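Notes for the talk: what to do with a drawer full of old electronics

Start on time. The hall has the projector until 4, and the tea urn goes on after that. If the microphone is playing up, stand to the left of the screen and speak up.

Opening. Ask for a show of hands: who has a drawer at home with old phones, chargers and remote controls in it? Wait for the laugh. Mine had two phones, a baby monitor, a doorbell and a bag of leads that fitted nothing I own. I kept all of it for years, through one house move. When I emptied it I found the instructions for a kettle we threw out before my daughter was born.

Say why I got interested. I used to work on the counter at the Ranasau household site, and people would drive up with a boot full of old kit and ask which skip it went in. Most of them had already put the small things in the kitchen bin. They felt bad about the television and never thought about the electric toothbrush. Anything with a plug, a battery or a cable counts.

Next slide — four things to do before you take anything in. Go slowly here, people write these down.

Copy off any photos you want to keep. Sign out of your accounts, then do the factory reset. Take out the SIM and the memory card. If the battery comes out easily, take it out and hand it in separately, but don't prise at one that is glued in. A swollen battery should never go in a bag with other things. Ring the site first and ask.

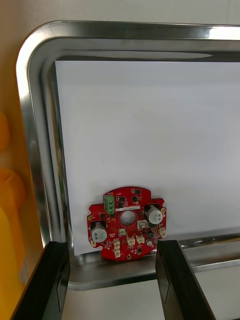 Syafiqah Sembiring
Talk notes, September, Killero Library evening series

Next slide. Circuit boards. Keep this part short, last time I lost the back row. Boards have copper in them, and often small amounts of gold and silver on the contacts. People ask if they can get the gold out at home. No. It involves acids and it is dangerous. Leave it to a proper plant.

Figures for our area, from the last collection at Krajewska Road. We took in 153 bags over the month, and the small items cage was emptied 4 times. The leaflet went to 2,000 homes. Pause after that — somebody usually works out how many homes didn't bring a bag.

Repair. Mention the Plelero repair table. They will look at lamps, radios and toasters. They won't open microwaves. Bring the lead with you, they can't test a thing without it.

Passing things on. A working phone is worth more to someone as a phone. Charity shops vary, so ask at the till whether they take electricals before you carry a heavy box in.

Questions I normally get. Do printer cartridges count? Separate box, by the door. Can I bring something from work? No, household only. Do I need the original packaging? No.

Leaflets are on the chair by the exit. Take the spare extension lead home, it's mine.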